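Reinholz Leather Cream, Black

Jar, 51 g. Reviewed and stocked by Pernton Shoe Care.
Page last checked 2/6/22

We held off on carrying this cream for a long time. The maker's leaflet says one coat will "restore youth to any leather," and leather doesn't have a youth. It has a surface, and the surface gets dry and scuffed. A cream can help with the first and cover up a fair amount of the second. If you read the rest of this page with that in mind you won't be let down.

What it is: a soft pigmented cream for smooth black leather. It goes on thin, dries in the time it takes to do the other shoe, and brushes up to a low shine. If you want a mirror toe, buy a hard wax and clear your evening.

What it isn't for: suede, nubuck, patent, or anything with a fabric upper. We still get returns from people who tried it on canvas. We don't take those back.

The leaflet also claims 400 applications per jar. Barrett Obi at our bench went through his first jar on customer repairs and says he'd like to meet the person who got 400 out of it. Maybe they were polishing doll shoes. Plan on a jar lasting a household a good while and leave it at that.

How we use it

Take the laces out. Put down old newspaper, more than you think, and tape the edges if the table is one you like. Brush off the dirt first, including along the welt, where grit hides. Then wrap a cotton rag around two fingers and pick up less cream than seems right.

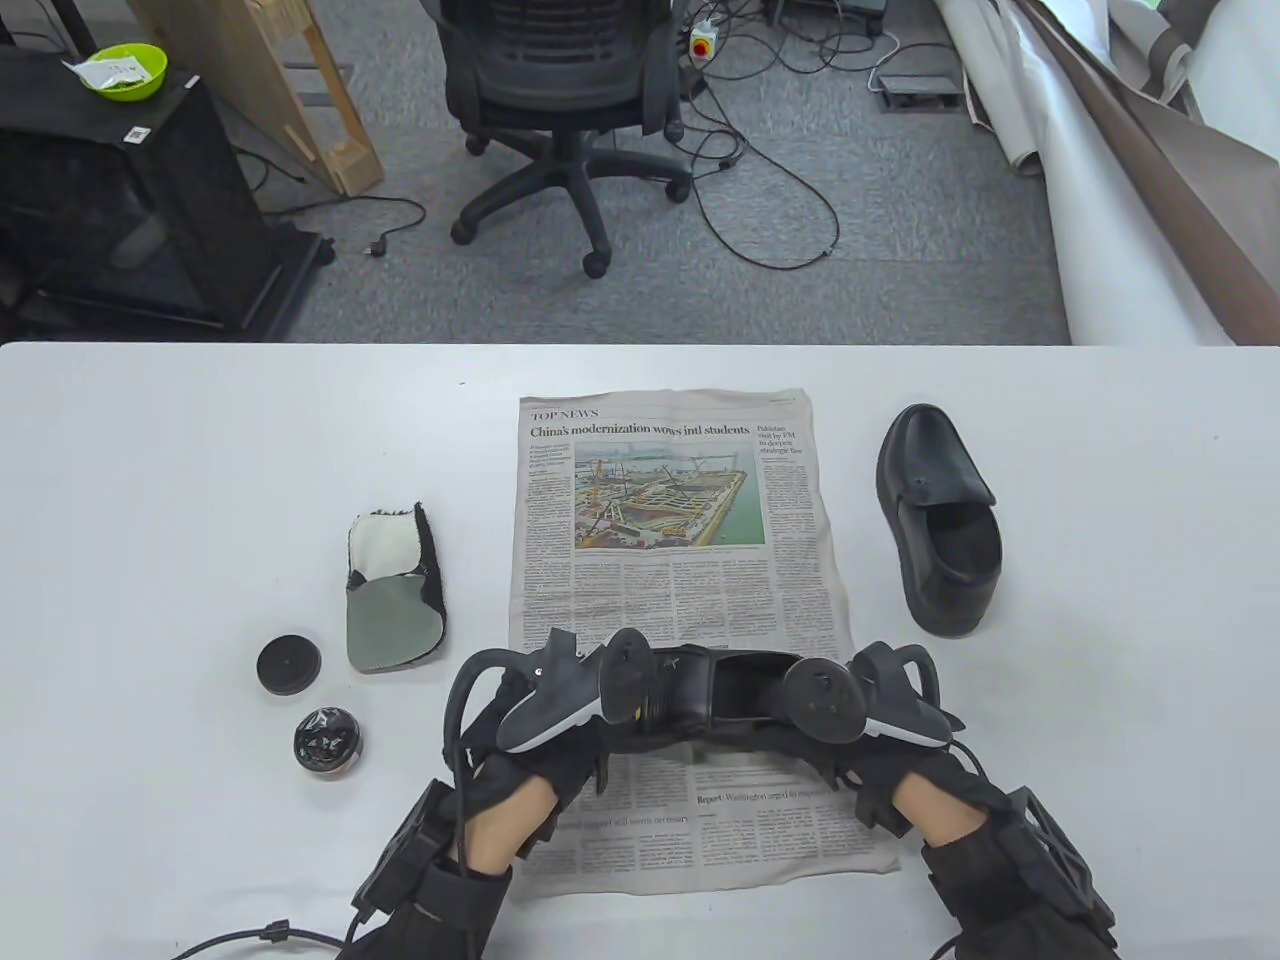 Small circles, starting at the heel, where a mistake shows least. Let it dry, then brush hard. A second thin coat beats one thick one every time, and a thick one will come off on your pant cuffs. If it does, dish soap and cold water before the wash.

You don't need the Reinholz applicator, sold separately. It's a sponge on a stick. We don't carry it.

About the "waterproof" label

It says water resistant on the lid and waterproof on the box, so somebody over there should pick one. Valdir Mendonça wore a treated pair through a wet August and reports that light rain beaded for the first few days and then stopped beading. That is what we'd expect from any cream. For real weather, use a proper wax or wear boots.

Compared with the others

Fleneo Black is cheaper and has a stronger smell. The color is just as deep. If the shoes are for work and you polish them in the garage, save your money.

Ninix Neutral has no pigment, so it won't hide scuffs, but you can use one jar on every smooth pair you own.

Details

Color: black only. The brown was dropped and we don't know if it's coming back.
Lid: metal, screw-on. Wipe the threads or it will stick.
Storage: indoors. It separates if it freezes.
Item number: 600
Case orders: ask at the counter

Returns on unopened jars only, with the receipt.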